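Textiles and Everyday Life, Unit 5: Knits, Meshes and Why Your Gym Shirt Smells
Handout and my own lecture notes, tidied up a bit
Josiane Arnaud

Okay, so last time we got through wovens, and I promised you the other half of the closet. If you missed it, borrow somebody's notes on plain weave, twill and satin before you read this, because I'm going to keep comparing things to them and I won't stop to explain.

Woven cloth is two sets of threads crossing each other at right angles. Knit cloth is loops. One yarn can make an entire piece, each loop pulled through the one before it, row after row. My grandmother could do this while watching TV and yelling at the TV. A machine does it with hundreds of little hooked needles, but the loop is the same loop!

Wales and courses

Two words to learn, and yes, they'll come up again in the unit on garment fit.

A wale is a column of loops running up and down the cloth. A course is a row running side to side. People mix these up constantly (I did, for a whole semester). The way I remember it is that a golf course is something you walk across.

Tug a plain jersey T-shirt sideways and then tug it lengthwise. It gives more sideways. When you pull across, the loops open out and get wide and flat, and there's plenty of slack in them to do that. When you pull lengthwise they close up sooner. That's the whole secret of why a T-shirt goes over your head without a zipper, and why the neck of an old one looks the way it does.

Also try cutting a small square of jersey and laying it on the table. It curls. Top and bottom edges roll toward the front, side edges roll toward the back. The face and back of jersey aren't built the same, so the forces don't balance. Rib and interlock are balanced and lie flat, which is why cuffs are usually rib and why beginners in the sewing lab should please, please start with interlock.

Weft knit and warp knit

Everything so far has been weft knit: the yarn travels across, like hand knitting. In a warp knit there are lots of yarns, each one feeding its own needle, and they zigzag sideways to link up with their neighbors. You can't do it by hand in any sensible way. It's fast, it doesn't run when you snag it, and it barely unravels. Swimwear, lingerie, a lot of lace curtains, flag fabric, the lining of your jacket. Tricot is the one you'll meet most often.

To tell them apart, pull a yarn loose at a cut edge. If it comes away easily, course by course, you have a weft knit. If it fights you, probably warp. Use a magnifier if your eyes are like mine.

Putting holes in on purpose

Mesh gets its own section because half of you wrote about it on the intake questionnaire. There are a few ways to get an open fabric. You can leave needles out, so there's a gap where a wale should be. You can move a loop over onto the next needle, which leaves an eyelet. Or in warp knitting you can plan the zigzag so neighboring columns don't join up for a few rows, and a hole opens between them. There's also punching or melting holes through finished cloth, which is cheaper, and which I have opinions about that we'll save for the break. 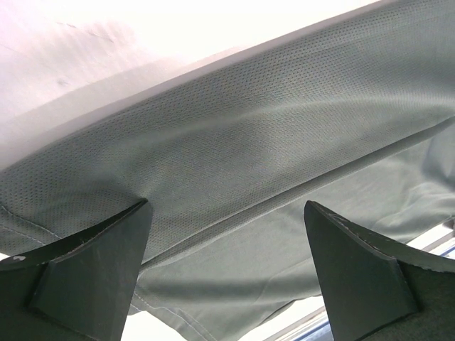
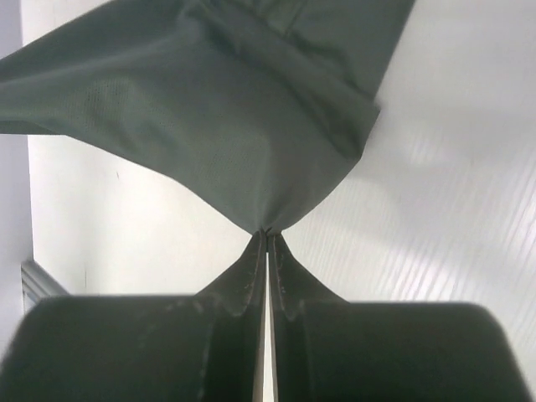 Why bother with holes? Air, mostly. Sweat cools you when it evaporates, and it only evaporates well if the damp air next to your skin can get out and drier air can get in. A dense fabric traps that damp layer. Open it up and things move along. The catch is that mesh is weaker, it snags, and you can see through it, so designers tend to put it in panels: down the sides, under the arms, across the upper back. Next time you're in a sporting goods store, turn a few shirts inside out and look at where the fabric changes. (The staff will think you're strange. You get used to it.)

Wicking, and what it isn't

I get asked about this every year, so let me be slow about it. Absorbing means the fiber itself takes water in. Cotton does that. Wool does it even more, and so sneakily that you don't feel wet. Wicking means water travels along the surface of the fibers and through the tiny spaces between them, like coffee climbing up a paper napkin. Polyester hardly absorbs anything, but it can wick very nicely if the filaments are shaped with grooves or spun fine enough.

So a cotton shirt drinks up your sweat and holds on to it, gets heavy, and takes forever to dry. A polyester one spreads the same sweat over a larger area and it dries off. On a hot lazy afternoon I'd still pick the cotton. Halfway up a cold mountain I would not.

And the smell! Polyester doesn't care much for water but it loves oil, and your skin puts out oil all day. The oil sinks into the fiber, bacteria have a picnic, and a normal cold wash doesn't get it all out. Fabric softener makes things worse because it leaves a coating over everything. Turn the shirt inside out, wash it soon after you wear it, go light on the detergent, skip the softener, hang it up to dry. Wool shirts stink much less, and cost so much more that I own exactly one.

The drop test, to do in lab

You'll work in pairs. Each pair gets 5 swatches, an eyedropper, a cup of water with food coloring, and a hoop to hold the cloth flat. The swatches are cotton jersey, cotton rib, polyester interlock, polyester mesh and wool jersey.

Put the swatch in the hoop, face up, not stretched. Let one drop fall from the height of the marked stick. Start your timer when it lands and stop when the shine is gone from the surface. Then measure how wide the stain got, once across the wales and once across the courses. Do each swatch 3 times, in a different spot each time, and write down all the readings, even the ugly ones. I'd much rather see a weird number than an average that hides it.

If a drop just sits there like a bead, give it 100 seconds and write "no uptake." Somebody will get this on the wool and think they've done it wrong. You haven't. Wool is fussy about liquid water on the outside while being very happy to soak up vapor, and we'll argue about that together afterward.

Yolanda Ibarra is running the lab section and has the key to the swatch drawers. She also has much better handwriting than me, so if the labels on the board disagree with this handout, go with hers.

For next time

Read the chapter on finishes, up to the part on flame retardants. Bring one thing from home that's knit and isn't clothing. Past years have brought a dish scrubber, a bag that onions came in, and a car seat cover that took two people to carry. Look at it closely before you come and be ready to say whether you think it's weft or warp, and what made you think so.

Lab sheets go in the box outside room 736. If the box is full, slide them under the door.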